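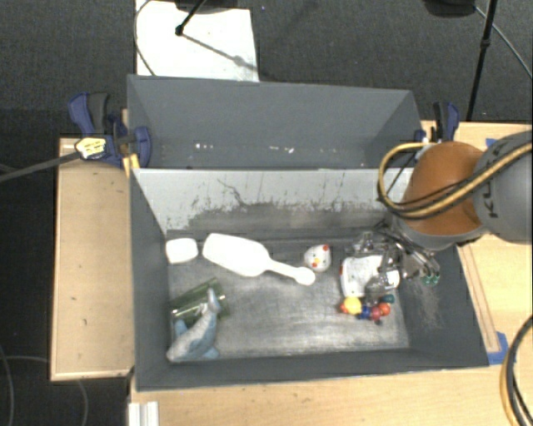

30/03/2023

Akte Gatti weiter. Die Anhörung im Bußgeldverfahren ist jetzt auf April verlegt, Ladung kam mit der Vormittagspost. Frist für die ergänzende Stellungnahme bleibt davon unberührt, habe sie trotzdem neu im Kalender eingetragen, mit Vorfrist.

Vormittags das Messprotokoll ein zweites Mal gelesen. Eichschein liegt vor, Gültigkeit in Ordnung, daran ist nichts zu holen. Anders beim Schulungsnachweis des Messbeamten: bescheinigt ist die Einweisung auf der Vorgängerversion der Gerätesoftware. Ob das trägt, hängt davon ab, ob sich am Auswerteteil etwas geändert hat. Das Handbuch fehlt in der Akte. Antrag auf Beiziehung diktiert, Rohmessdaten gleich mit beantragt. Blatt 2 der Akte ist außerdem eine so schlechte Kopie, dass man die Uhrzeit nicht lesen kann. Bei der Behörde um eine neue gebeten.

Telefonat mit Ettore Bianchini, Gutachter. Er nimmt den Auftrag an, will aber zuerst die Falldatei sehen und erst danach sagen, ob sich ein volles Gutachten lohnt. Vorprüfung kostet 500 Euro netto. Deckungsanfrage an die Rechtsschutzversicherung ist raus, Schadennummer endet auf 2244. Wenn die Zusage nur die Vorprüfung umfasst, muss der Mandant vorher schriftlich zustimmen.

Nachmittags Zendden gegen Bekgate, Frachtschaden. Die Gegenseite bestreitet jetzt den Zugang der Schadensanzeige. Einschreibebeleg herausgesucht, liegt bei Anlage K 4, war falsch einsortiert. Streitig bleiben damit die Lagerkosten und 397 Euro für die Umverpackung. Einen Vergleich würde ich dafür nicht ablehnen, die Mandantin vermutlich schon. Schreiben dazu entworfen, noch nicht abgeschickt.

Esalthorpe hat wegen der Vollmacht zurückgerufen - Original kommt per Post, Scan reicht vorerst für die Akteneinsicht.

Der Drucker im Sekretariat zieht wieder zwei Blätter auf einmal ein. Anlagenkonvolut deshalb doppelt durchgesehen, eine Seite fehlte tatsächlich. Feierabend kurz nach sieben. Morgen zuerst die Kostennote, dann Fristenkontrolle.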